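The Working Life of a Gray Bin

Reading time: 3 minutes
Print this article | E-mail this article

March 2, 2023

Most storage furniture is judged by how it looks on the day it arrives. The open-topped bin is judged by what it will still hold after several years of being filled and tipped out. It has no lid, no drawer runner and no hinge, so very little of it can fail in the usual sense. What it does is wear.

At Adden, a secondhand household goods sorter, everything that comes through the door spends time in a bin before it reaches a shelf. The building uses 188 of them. Two molded types, the Katayama and the older Stilon, account for nearly all of the stock, and both have walls that slope inward toward the base. The slope costs volume. It also lets empty bins nest, and it brings small items down toward the floor of the bin, where they are easier to see and pick up.

Wear follows a pattern. Base panels go first, in the central area, where hard objects are dropped and dragged. Walls go next, usually in a horizontal band at the height where loose goods rub when a bin is pushed along a table. Corners last longest. A light-colored facing on one wall shows damage sooner than bare gray plastic does, and the marks pick up color from whatever has scraped past.

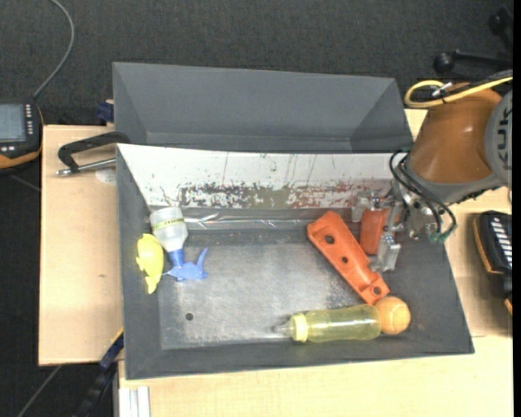 Mixed loads are the hard case. A bin of folded towels can be filled close to the rim and sorted by touch. A spray bottle, a ball and a baby bottle have no common shape, do not stack, and behave differently when the bin is moved. Balls roll to the lowest point. Bottles turn until they meet a wall or another object. Long rigid parts settle on the diagonal and divide the floor in two, which is sometimes useful.

The house rule at Adden is a single layer for mixed goods. Anything lying on top of something else goes into the next bin. The rule was adopted in January, after a trial covering 402 bin loads, and it lowered the number of items sent to the wrong shelf. It also raised the number of bins in use at any one time – a cost the sorting floor had room to absorb.

Cleaning products are set to one side of the bin with the spray head accessible, so the nozzle can be checked before the bottle travels further. Toys and feeding items are then taken out for washing. Loose plastic parts go to a separate table, where they are matched to a parent product or recycled.

Replacement is decided by condition. A scratched base is acceptable. A crack at the rim is not, and neither is a facing that has lifted at its edge, where thin items can slide behind it. Retired bins go to Etach, a regrinding firm that accepts them in lots of 2,000 pounds. Adden has not yet filled a lot.

Contact us | Copyright 2023. All rights reserved. | Back to top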